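Clearing out before the move

9 January 2024

The lease in Kimville starts at the end of the month, and the new apartment has one closet. The old one has four. I have been putting off the math on that since the fall.

I started with paper. My rule was to keep tax records, medical records and anything with a signature, and to recycle the rest. It took two evenings. I found the manual for a Jondari humidifier I gave away years ago, and 40 dollars in an envelope marked "parking." I also found letters from Telma Godoy, all of which I kept.

Next were the small things that live in drawers: pens, chargers, batteries, tape. These take longer than furniture because every one of them needs a decision. 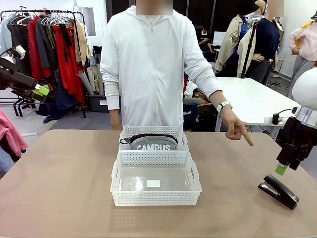
The movers quoted me 1000 dollars for everything and 600 if I carry the boxes down myself. I am going to carry the boxes down myself. Yanling has offered her car for the plants and the lamp, so those won't go on the truck.

Books were easier than I expected. I kept one shelf and took the rest to Dvořáček, the used bookstore by the bridge. They bought 6 and put the others in the free bin, where a man picked one up before I was out the door.

Linens were harder. I had towels from three apartments ago and sheets for a bed I no longer own. The animal shelter takes old towels but not fitted sheets, so call first. Anything knitted I folded and put to one side to decide on last.
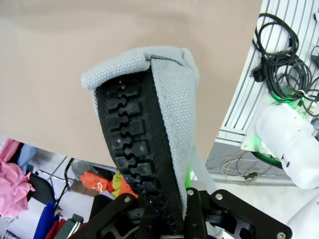 Gray knit, from the "decide last" group.

What's left is the kitchen. I own two colanders and use one. My aunt's baking pans are staying with me, even though I bake maybe twice a year – I don't want to talk about it. The big stockpot goes to Vendula, who asked for it in November and has been patient.

If anyone nearby needs hangers, I have a full bag. Email me before the end of January.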